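Wendcombe to start taking plastic lids and tubs in curbside bins
11 September 2026 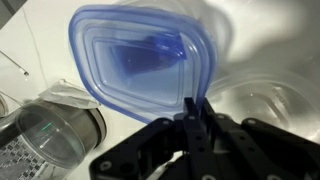

What changes for households

Wendcombe residents will be able to put rigid plastic food containers and their lids in the curbside recycling bin starting next month, the town's public works department said Friday.

Until now the town has accepted only bottles and jugs. Storage boxes, yogurt tubs, margarine tubs and the lids that go with them had to be thrown in the trash or driven to the drop-off site on Grover Road, which is open Wednesday and Saturday mornings.

The change follows a trial that began in July on three collection routes on the north side of town. A total of 1371 households were on those routes. Delwyn Mudgway, the town's recycling coordinator, said the amount of rigid plastic collected was higher than the department had planned for, and that most of it was clean enough to sell.

"We expected a lot of half-full tubs and we got a few," Mudgway said. "Most people rinsed them. The bigger problem was plastic bags, and that was a problem before the trial too."

Residents are asked to scrape out and rinse containers and take the lids off. Lids wider than a coffee mug can go in loose. Smaller ones, such as bottle caps, should be screwed back on the bottle, as they fall through the sorting screens otherwise. Colored plastic is fine. Black takeout trays are still not accepted, and neither are foam cups, plastic wrap or anything that held motor oil.

Where it goes

The material will be trucked to a sorting plant in Truvton under an extension of the town's existing hauling contract. The extension runs for 12 months and adds around 33 cents a month to the average household's solid waste fee. The new fee will show up on the first bill after the service begins.

Murray Pearce, who manages the Truvton plant, said it sorts tubs and lids by resin type, bales them and sells them to processors. Prices have moved up and down over the past year, he said, and the contract splits any income from sales evenly between the plant and the town.

Pearce said the plant can handle the extra volume without adding a shift. Trucks from Wendcombe will keep arriving on the same days they do now.

Collection days stay the same

Pickup days and bin sizes will not change. A household that finds its bin full every time can ask for a second one at no charge while supplies last. Apartment buildings with shared dumpsters will be switched over later, after the department has put new labels on the containers. Property managers will get a letter with the date.

A sheet listing what can and cannot go in the bin will be mailed with the next water bill. Copies are also at the front desk of the public library and at the town office on Tautahi Street.

The Grover Road site will continue to take rigid plastic along with scrap metal, cardboard and yard waste. Its hours are under review, and the department said it would post any change at the gate before it takes effect.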